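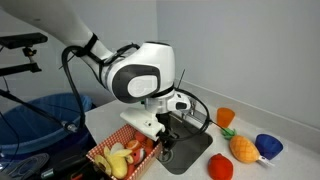
How to clean plush play food (and the cups that go with it)

Filed under: Toys and playroom
Updated in January

Most of the advice on washing soft toy food seems to come from people selling something to wash it with. I have read a lot of it. One page wanted me to buy a special bag, a special detergent and a special drying rack for a stuffed banana. I own none of these, and the banana is fine.

What follows is what I do at the kitchen sink. It takes 19 minutes of actual work for a basketful, plus a long wait for drying that no product I have tried will shorten.

What you need

A sink with a plug, or a dishpan
Mild dish soap
An old soft toothbrush
Two bath towels
A dry spot with moving air

Step 1. Empty the basket and sort

Take everything out and check the seams before anything gets wet. A small hole will be a large one after washing, and wet stuffing is miserable to push back in. Sew first.

Look for a care tag. Plenty of these toys have one and it is often useless, but if it says surface wash only, believe it. Some pieces have cardboard or a squeaker inside. Squeeze each one and listen.

Keep the basket itself away from the water. Wipe a cardboard one with a barely damp cloth and leave it at that. A fabric liner can be washed if it comes out, and many don't.

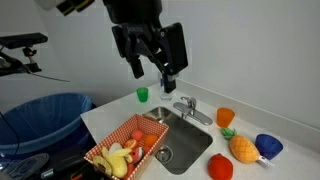

Cups at the back, basket at the front left.

Step 2. Do the cups first

Plastic play cups are the easy part, so get them done while the water is clean. Hot water, dish soap, a rinse, upside down on a towel. I don't trust the claim that every toy cup can go in the dishwasher. I put one on the bottom rack and it came out shaped like a bean.

Step 3. Test for color

Reds and bright oranges are the ones to worry about. Press a damp white cloth on the back of the piece for a slow count of 39. If color comes off on the cloth, that piece gets washed alone in cold water, whatever the label promises about colorfast dye.

Step 4. Wash

Fill the sink a third full with cool water and add one small squirt of soap. More soap means more rinsing and nothing else, as far as I can tell. Press each toy under the water and let it up again a few times. Don't wring. Felt leaves go limp and fuzzy if you rub them, so dab those with the toothbrush. Anything with flaps, like a banana that peels, needs opening up so you can get into the folds where the crumbs are.

Drevwood sells a "plush rinse" in a small bottle. I tried it next to plain water on two lemon slices and could not tell them apart.

Step 5. Rinse and press

Rinse until the water runs clear. Roll the toys up in a towel, kneel on it, then do the same with the second towel.

Step 6. Dry

Count on over 54 hours for thick pieces. Thin slices are quicker. Turn them morning and night. The outside will feel dry long before the middle does, so squeeze hard and sniff. A sour smell means wash it again.

Can I use the dryer?

People say low heat is safe. Some of mine came out lumpy, so I stopped.

How often?

After a cold has gone through the house, or when something looks grubby. I would ignore any weekly schedule.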